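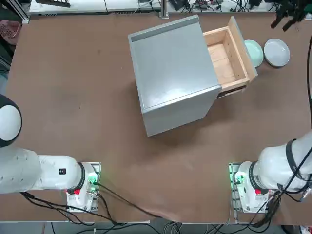 *Single-drawer tabletop cabinet with the drawer open and two round plates on the table.*

A **tabletop drawer cabinet** is a small, freestanding storage unit with one or more sliding drawers, made to stand on a table, counter or sideboard. It differs from a floor cabinet in its size and in having no legs, and from a plain box in that its contents can be reached without lifting a lid. Single-drawer models are commonly used for flat tableware such as side plates and saucers, and for cutlery, napkins and paper goods.

## Terminology

Trade usage is uneven. In Pranell catalogs the term *counter drawer* covers any unit with a single compartment, while Cuvstead uses *table cabinet* for the same article and keeps *counter drawer* for units fixed to the underside of a work surface. *Plate drawer* describes a use; the same unit may be sold for stationery or tools.

## Construction

### Carcass

The outer shell, or carcass, consists of a top, a base, two sides and a back. It is made from sheet material, usually painted or laminated board, and is left open on the face through which the drawer passes. The top may be flat or may have a raised rim that turns it into a shallow tray. A rimmed top keeps small articles from sliding off but collects crumbs and is slower to wipe.

### Drawer box

The drawer box has four walls and a thin bottom panel. Plywood is widely used for the bottom because it stays flat across its width. In better work the panel is held in a groove cut into all four walls; in cheaper work it is stapled to the lower edges, where it may sag or pull away under load. The interior is often left bare even when the carcass is painted, as paint on the inner walls tends to mark and chip where dishes rub against it.

The front is either one of the four walls or a separate panel screwed on from inside. A separate panel can be adjusted so that the gap around it is even. Handles include knobs, bar pulls and routed finger grooves.

### Runners

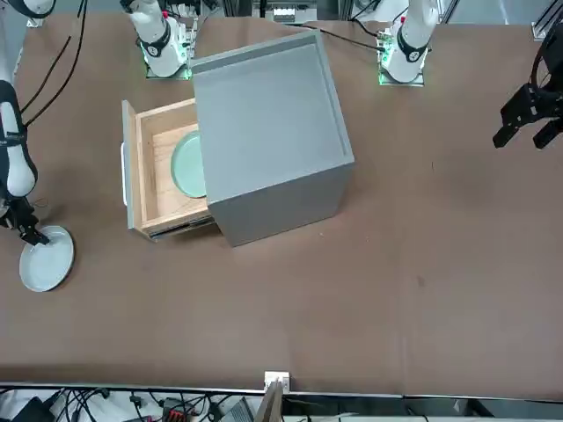
Most current units run on metal slides, although wood-on-wood runners are still found in older pieces. A slide is specified by its length, its load rating and its extension, meaning the proportion of the drawer that clears the carcass when fully open. Side-mounted slides take up a narrow strip of width on each side of the box, and undermount slides take up height instead. The rail can often be seen only when the drawer is out, as with the dark metal slide under the pale wood drawer shown, where the round mint-green plate inside is still partly beneath the cabinet top. A plate in that position can usually be lifted by its exposed edge, but a stack of any height has to be drawn forward first. Full-extension slides avoid the problem at the cost of stability, as more of the load hangs clear of the base.

## Storage of plates

The usable height of a drawer is measured from the bottom panel to the lowest point of the opening. Pickering, a Revdale housewares supplier, lists a clearance of 40 mm above the top plate for its single-drawer pattern, and advises stacks of no more than 4 plates. Plates with a raised rim nest less closely than flat ones and reach this limit sooner.

Plates are normally laid flat, largest at the bottom. When two sizes or finishes are kept together, a felt or paper disk is placed between them to limit scratching. A cork or rubber liner reduces sliding when the drawer is opened quickly - the usual cause of chipped rims.

## Stability

An open drawer moves the center of gravity toward the opening side. A floor cabinet may be fixed to a wall, but a tabletop unit depends on its own weight and on friction with the surface below. Pads of rubber or felt are fitted under the corners; rubber grips better on smooth tops, while felt lets the unit be turned without marking the finish. The unit should stand far enough from the table edge that the open drawer is supported or at least overhangs only tabletop.

## Care

Painted faces are wiped with a damp cloth and dried. Bare wood interiors are brushed out, with water used sparingly, since wetting raises the grain. Slides are cleaned of dust and given a dry lubricant when movement becomes stiff. Oil is not recommended - it holds grit and may stain the wood.

## See also

- Sideboard
- Plate rack
- Drawer slide
- Cutlery tray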